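Search the list archive
Enter keywords
Go

Re: paying for the recorded shows, a proposal

December 2020
Posted by Mayu Aoki

Doğukan Demirtaş wrote:

> Friends, as most of you have heard, Clatwood's streamed version of
> "The Lodger's Wife" drew 2,937 viewers over its run. That is more people
> than came through the door in the whole of last season. I think
> we would be foolish to treat this as a stopgap. I propose that
> the four companies on this list pool their money and sign up with
> Flirkitz, who will host the recordings, sell the tickets and
> give us audience figures. We could start in March. The old model
> was dying anyway and this is our chance to get out ahead of it.
> Please reply by the end of the month if your company is in.

Doğukan,

I watched the Clatwood show and liked it, so please don't read this as sour grapes from Gendport. I do have trouble with the number, though, and since the whole proposal hangs on it I'd like to poke at it before we hand anyone a deposit.

What is a viewer? I asked Clatwood's box office and was told that 2,937 is the count of times somebody pressed play. If my connection dropped and I came back, I was two viewers. I know I was at least 3, and I only paid once. The number of tickets sold was 562. That's a perfectly good number! I'd be proud of it. But you can't set it next to last season's door count and call it growth when one of them is people in chairs and the other is clicks. 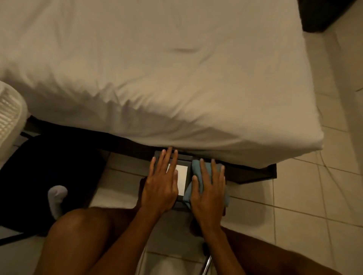

I'd also like to know how many of the 562 stayed past the intermission. Does Flirkitz report that? Their sales sheet says "engagement insights," and I have read the paragraph four times without learning what they would send us. When I wrote to ask, I got a reply offering me a call.

Then there's who bought. I recognized a lot of names in the chat window on the night I watched, and I'd bet most of you did too. Actors from the other companies, somebody's mother, the usual reviewers, people who used to live in town. It was lovely to see them, and I'm sure they came partly to be kind in a rotten year. Will they be as kind in March, when it's the fifth one of these they've been asked to buy?

> The old model was dying anyway

Was it? I hear this at every meeting and I have yet to see it backed up. Amano had two sold-out runs before the shutdown. Our own house was up on the year before. What was dying, as far as I could tell, was the boiler.

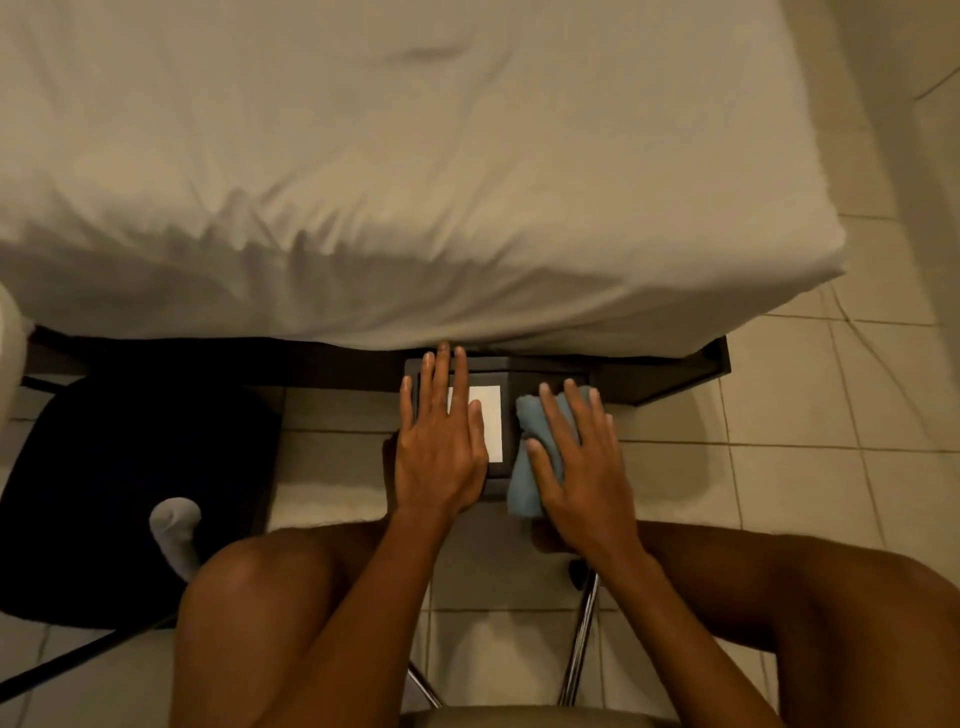 On costs, the proposal leaves out the part that scares me. Clatwood had a board member who owns good cameras and edited the show for free over several weeks. The rest of us don't have him. The one quote we've had for a two-camera shoot with decent sound came to more than we spend on set and costumes together, and that was before rights. Two of the publishers we use charge separately for streaming, and one still won't allow it at all. Has anybody asked about the spring titles? I couldn't find it in the attachment.

I'd also want the actors in the conversation. They agreed to a stage fee. A recording that sits on a website for a year is a different job, and I don't think "exposure" is going to go down well with people who haven't worked since spring.
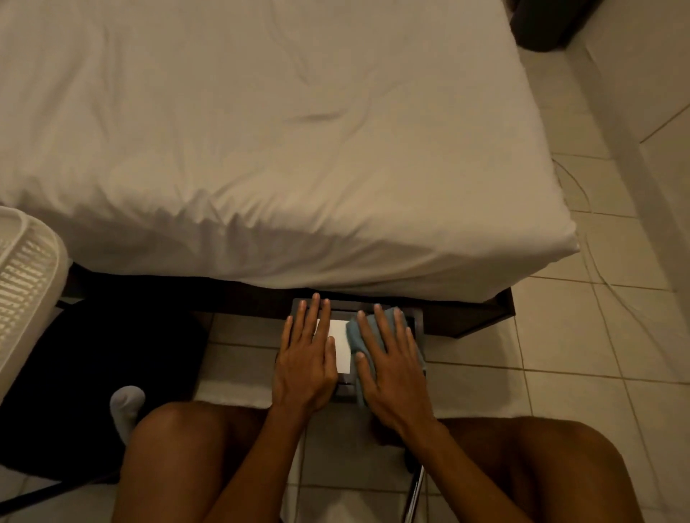 So Gendport is not in, for now. What would change my mind: tickets sold per night, for every streamed show any of us has done, in one spreadsheet; a written answer from Flirkitz about their cut and how we get out of the contract; and a real budget for a show by a company with no free editor. If someone will collect the first, I'll chase the second. I can also bring our last 20 sets of box office returns so we have something honest to compare against.

And could we please stop saying "pivot" in the subject line.

Mayu

This site uses cookies to keep you signed in to the archive. Accept | Manage settings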